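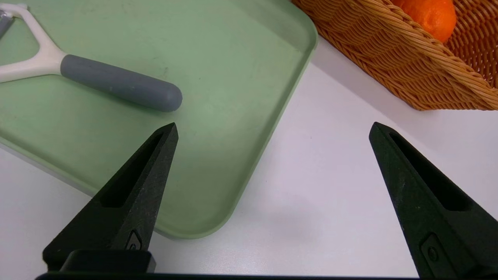 The potatoes at Ullesska come in at six in the morning, still carrying half the field with them, and for most of its history the restaurant threw away everything that came off the outside of them. Milovan Tomić, who has cooked there since it opened, guesses that a third of his vegetable budget used to leave by the back door. He changed his mind about it slowly. A Y-shaped peeler on a green plastic tray is about as cheap as kitchen equipment gets, and it makes a strip of skin thin enough to fry in less than a minute. A paring knife in a tired hand takes off twice as much potato along with the skin, and those thick pieces turn leathery in the oil. Once Tomić had moved his morning crew off knives, he had a pile of scraps he could sell.

The fried skins went on the menu in May, in a paper cone with vinegar salt. They cost almost nothing to make and sell out most nights before nine.

Cooking with peels, stems and tops is old. Anyone with a grandmother who lived through a lean decade has probably eaten broth made from onion ends. What has changed is that restaurants have started to treat it as ordinary kitchen work, with prep times and storage labels, where a few years ago it was mostly a talking point on tasting menus. Part of the reason is price. Produce costs more than it did, hauling costs more than it did, and in some cities a business now pays for food waste by weight.

Ermira Petkov runs the kitchen at Eren, a lunch place with 50 seats across the river from Ullesska. She is blunt about why she started. Her hauler raised its rates twice in one year and she began looking in the bins.

"I found carrots," she says. "Good carrots. The top inch of every carrot we had bought, and all the leaves."

The leaves now go into a green sauce with parsley, garlic and stale bread. Carrot tops are bitter if used alone, so she keeps them to less than half of the mix and blanches them first. The top inch goes into soup. Neither is described on the menu as a scrap. Petkov tried that early on, with a line at the bottom explaining where the ingredients came from, and customers ordered less of both. When she took the line out, sales came back.

Her staff took longer to win over than her customers. A prep cook who has spent years learning to clear a board quickly does not want to sort what is on it. Petkov's answer was to put the containers where the garbage can used to be and move the can to the other side of the room. The sorting got done because it was closer.

Not everything works. Potato skins that have turned green from light should be thrown out along with any green flesh under them, and so should sprouts. Rhubarb leaves are poisonous. The outer leaves of leeks hold grit that survives two or three washings. Eggplant skin is fine in theory, but Tomić has never made anything from it that he would eat twice. Squash skins depend on the squash: delicata is tender enough to roast and eat, while the hard kinds are good for stock and then compost.

Pesticide residue is the question that comes up most, and the cooks interviewed for this article handled it in different ways. Tomić buys potatoes and beets from one farm and has walked its fields. Petkov buys from a wholesaler and only keeps the skins of vegetables that grow underground, scrubbed under running water with a stiff brush. Both throw out the wax-coated skins of store cucumbers and rutabagas.

The farm Tomić buys from belongs to Teodora Gashi, and she has mixed feelings about the whole business. She used to collect two barrels a week of trimmings from Ullesska to feed her pigs. Now she gets one if she is lucky, and most of it is onion, which pigs should not have. She has gone back to buying some of her feed.

"I'm glad for him," she says. "The pigs are not."

She has gained something on the other end. Tomić pays a little extra for carrots and beets with their tops on, and tops have to be fresh to be worth anything, so he takes smaller deliveries more often. Gashi picks for him on the day and no longer has to trim, which on a cold morning is the worst job on the farm. She has also started growing a beet with larger leaves, which she could never have sold before.

At home the math is different. A family of four makes a couple of handfuls of peels with dinner, and a couple of handfuls is hard to get excited about. Myfanwy Bevan teaches a home cooking class in the basement of a public library, and she tells her students to forget about doing it every night. Her method is a freezer bag. Onion ends, carrot peels, mushroom stems and parsley stalks go in as they are made. Cabbage, broccoli and anything else in that family stay out, as they make the stock smell. When the bag is full it goes into a pot with cold water and simmers for an hour.

Potato skins are the exception to the freezer bag, since they cloud the stock and freeze badly. Bevan does those the same night. She dries them in a towel, tosses them with a spoonful of oil and some salt, and spreads them on a baking sheet in one layer. They go into a 400-degree oven while the rest of the meal is being finished, and they need to be stirred once. They are ready when the edges are brown and the pieces rattle on the pan. Crowded skins steam and stay limp, so a second sheet is worth washing.

She spends part of her first class on the peeling itself. Many of her students own a dull peeler and have never thought to replace it. A dull blade skips, and people press harder, and the strips come off in short thick pieces. She suggests peeling away from the body in long strokes, over something with a rim so the skins stay in one place, and washing the vegetables before peeling instead of after.

Bevan has students who save everything and students who try it once. One man came back after the first week to say that he had made stock, that it had been fine, and that he intended to go on buying it in cartons. She told him that was all right too. He still comes to the class, and lately he has been asking about apple cores.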